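Speaker notes: Collecting demonstrations at Catmont

Slot is after lunch. Clicker is on the lectern, water on the left. Slides are on the Altent laptop, not mine, so check the fonts on slide 4.

Slide 1. Title
Say hello, say which team I'm from. This talk covers the part of the project before any training happens. Hauksdóttir did the learning side and their talk is in the other room at the same time, so anyone who wants loss curves can still leave.

Slide 2. What we set out to collect
The target was 3000 demonstrations on one arm with one two-finger gripper. Each one is a person driving the arm through a short job: pick a part from a tray, place it in a fixture, back off. We record joint positions, gripper opening, the wrist camera and one fixed camera. The operator types a short label at the end.
We started in September. The first 100 went in the bin. Say this early and don't soften it. The camera clocks had drifted apart and the gripper signal lagged the video, so the model was being shown fingers closing before the command to close.

Slide 3. The station
Arm on a bench, operator on a stool to the side with the hand controller. Foot pedal starts and stops the recording. We tried a key on the keyboard first and operators kept letting go of the controller to reach it, so every episode ended with a small jerk of the arm. The model learned the jerk. Pause here, people usually laugh.

Slide 4. The wrist camera
Most of the questions at the last talk were about this view, so go slowly. The camera is small and sits close to the fingers. A good deal of what it records is the gripper itself: plates, pivots, screw heads. Whatever is left over is background, and the background changes a lot as the wrist turns.
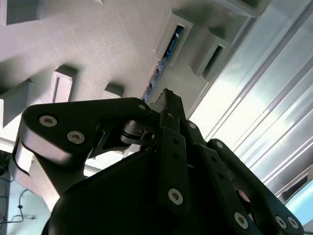
We argued for a while over whether to crop the gripper out. We kept it. The finger links tell the model how far open the hand is, and that turned out to be a useful check on the encoder value. When the two disagree, the episode gets flagged for a person to look at.
Bright metal behind the fingers is harder. The exposure drops to cope with the glare and the black parts lose their edges. We now fix the exposure at the start of a session and leave it alone. Some episodes are darker than they should be. I would still take that over brightness that jumps halfway through a grasp.

Slide 5. Operators
Sessions are 90 minutes and then a break away from the bench. Past that point people get quick and careless, and it shows in the paths they take.
We asked operators to keep failed grasps in, as long as they recovered and finished the job. Early on they deleted them out of pride. A model trained only on clean runs has no idea what to do after a miss.
Change the start pose every time. Left alone, people park the arm in the same place.

Slide 6. Checking the data
Three passes: a script for missing frames and clock drift, a fast replay by someone other than the operator, then a second look at the flagged ones. The replay tool is Zasard. It is plain and a bit slow to load but it puts both cameras and the gripper trace on one time line, and that is what we needed.
Labels were the weakest part. "Picked part", "part picked", "pick OK". Use a drop-down list from the start. We had to go back and fix ours by hand.

Slide 7. What I would change
Write the clock check before recording anything.
Train a small model early, even a bad one. Ours found the pedal problem quicker than we did.
Tighten the gripper screws on a schedule and write it in the log. A loose link changes how the fingers meet, and the older episodes then show a slightly different hand.
Keep spare cables for the wrist. Same length, same make.

Slide 8. Questions
If asked about sharing the data: not decided, Catmont has to agree to it.
If asked about simulation: we tried it for start poses only. Don't get drawn into a long answer.
If asked about cost: mostly operator time. I don't have a figure I'm happy to give out.
If nothing comes up, go back to slide 4 and talk through the exposure setting again, with the darker clip if the laptop will play it.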